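Journal Contents > Issue 2 > Articles > Section 4

4. Table coverings and the appearance of soiling

4.1 Materials and sites

The second part of the study dealt with plain white cotton table covers in shared workrooms. Covers were supplied by Stedora in a single weave and weight and were hemmed on all four sides. They were placed in rooms at two sites, Ukton and Wike, where the tables are used through the day for different kinds of bench and desk work. Users were told that the covers would be collected and replaced, but they were not asked to change how they worked.

In total, 172 covers were put out in May. Each one carried a small stitched number in one corner so that it could be followed from the table to the laundry and back. Covers that were torn, or that had been used on the floor or outdoors, were taken out of the study. The remaining covers went through the same wash program at 60 degrees with a powder detergent without optical brightener, and were line dried indoors. Half were then pressed and half were folded without pressing.

We chose white for a practical reason. On patterned or dark cloth, readers disagreed too often about where a mark began and ended – a problem already noted in our pilot work. White cloth also makes small colored objects easy to pick out, and several rooms had been using white covers before we arrived.

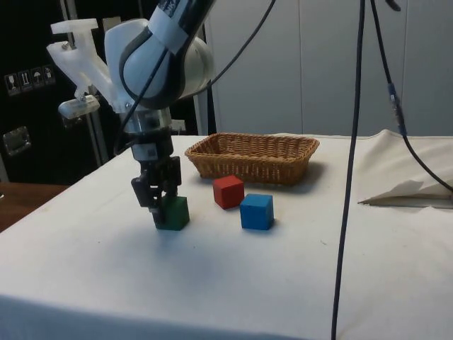

Figure 4. White cloth in use as a table covering, with a small green wooden cube held in a gripper.

4.2 Grading

Soiling was graded by two readers working apart. Each cover was laid on a flat board under daylight lamps and divided by a string grid into 100 equal squares. A square was scored as clean, faint or marked. Faint meant that the reader could see a change of shade at arm's length but could not find an edge to it. Marked meant that an edge was visible. Creases were ignored unless dirt had settled along them, in which case the square was scored by the darkest part of the crease.

Where the readers differed by one step, the lower grade was kept. Where they differed by two steps, the cover was turned and graded again the next morning. We did not use a color meter for this part of the study. The Plondumier scale, which we had used for upholstery in Section 3, was tried on a few covers and dropped. It gives too much weight to overall yellowing and too little to small local marks, and local marks were the main reason users gave for asking for a fresh cover.

4.3 Results

The readers completed 448 gradings, counting repeat gradings of the same cover after later washes. Marks were most common in the band nearest the table edge, where sleeves and forearms rest. The middle of the cover stayed cleaner at both sites. Pressed covers were graded slightly cleaner than unpressed ones, but the gap was small and was found mostly at Ukton. At Wike there was no clear difference.

Faint squares tended to stay faint through later washes. Marked squares either cleared in the first wash or did not clear at all – ink and machine oil made up most of the second group. Covers with oil marks were also more likely to be folded with the marked side inward before collection, so room staff may have missed some of them when deciding which covers to replace first.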